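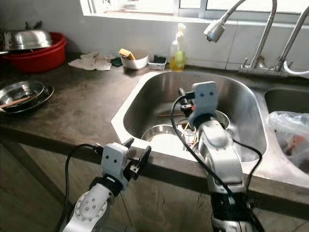

Figure 1. Two-arm robot at the kitchen sink, right gripper reaching into the left basin.

Home Projects Reports Contact

4. Dishwashing task

Our question was whether a robot can clear a sink without help. Vanderleia Falcão and I chose bowls, chopsticks and plates as ordinary items from a shared kitchen in Caldeira. Metal bowls are hard to judge because they reflect the window light. Chopsticks are thin and a two-fingered gripper has little to hold on to.

We logged 374 attempts in July. Picking up a single bowl was the most reliable step. Bundles of chopsticks gave the most failures, and scrubbing was left out of the scoring. A person still does this job faster. Ronaldo Miranda suggested up to 1,000 attempts for the next round, with the same sink and a softer fingertip.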